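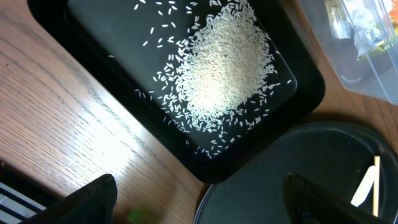 Zanele Baloyi says she's done buying rice in little bags, and she told me so before I'd even gotten my coat off. "Twenty-seven meals out of one sack," she said, "and I still had some left for soup."

She's talking about the bulk food counter at the Pluvville co-op, which opens for good on 10 April 2026 after a trial run that started in November. You bring your own jar, they weigh it, you fill it up with rice or beans or oats, and off you go. I went in for lentils and came out with lentils, barley and a lot of popcorn (my own fault!). 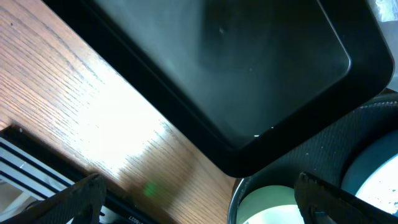
Ntombi Chauke runs the counter and tells me 264 households signed up during the trial, with 189 of them coming back at least once a month. The long-grain rice sells fastest, and she's had to move her order up to every other week. She'd like to add spices next, but the shelf space has to come from somewhere and the cereal people are not budging.

Parking is still a pain, so I'd walk if you can. Jars are for sale by the register if you forget yours, and the scale is set up right inside the door. 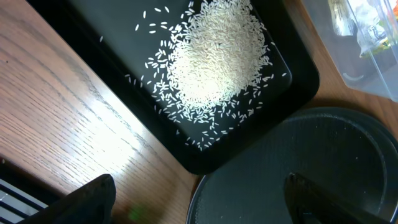

A black tray on a wooden table.

More local news
Kirneo bus route gets a later last run
Du Plessis bakery moves across the street
Library book sale brings in 184 boxes
Letters: Vivek Pant on the footbridge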